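Milton's Lantern Walk Is 73 Years Older Than Anyone Thought

11 Aug 2026

Ask almost anyone in Milton how the October Lantern Walk began and you'll hear the same story: in 1919, families carried lights down to the river to welcome soldiers home from the war, and the town has done it every year since. It's a lovely story, and it's printed on the back of every program. A newly read set of store diaries now puts the first walk in 1846.

The discovery comes from the Enamar Project, which has been transcribing the papers of the old Fustoso dry goods store. The store's owners kept a daily diary along with their accounts, and what a diary it is! There are 13 volumes, full of weather, gossip, lost dogs and complaints about the price of lamp oil. The walk turns up in the second one, in an entry that mentions "the whole street going down with lanterns, as was agreed." 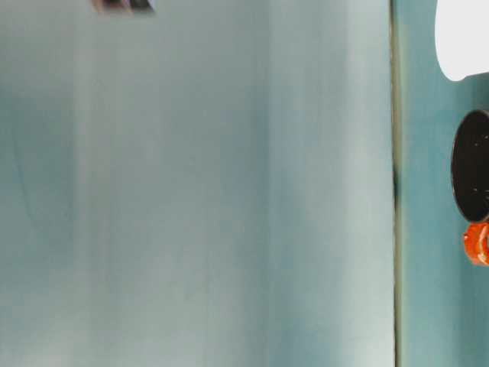 What were people walking for in 1846?

The diary points to a new footbridge. The old crossing had washed out that spring, and the town waited all summer for another. When the last planks went down in October, people crossed together after dark, and the store sold every candle it had.

The best part is how ordinary it all sounds. The writer spends one line on the bridge and four on a customer who wanted to return a half-burned candle the next morning. (The store said no.)

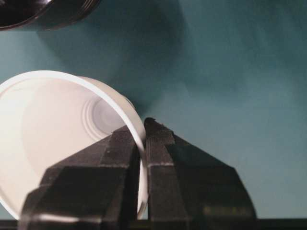 Later entries show the walk coming and going. It was held in seven of the next ten years, skipped once for heavy rain and twice with no reason given. After that the mentions thin out, and by the 1890s there are none at all. So the 1919 walk did happen, and it did honor the returning soldiers - it just brought back something the oldest people in town would have heard about from their parents.

The project has posted 494 pages so far, with the original handwriting next to the typed text. Some words are still marked as unread, and readers are welcome to send in their best guesses. The third volume should be up before the fall.
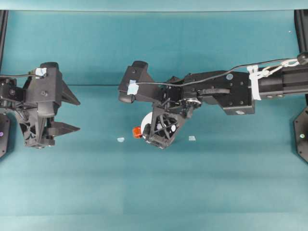 Where can the diaries be seen in person?

The Babaei Library on Main Street has the first two volumes on display in its reading room, open to the October entry. Admission is free during regular library hours.

This year's walk will follow its usual route, with one addition: a stop at the stone footing of the 1846 bridge, which is still there under the willows. New programs are being printed, and the 1919 story will stay on the back with the older one beside it.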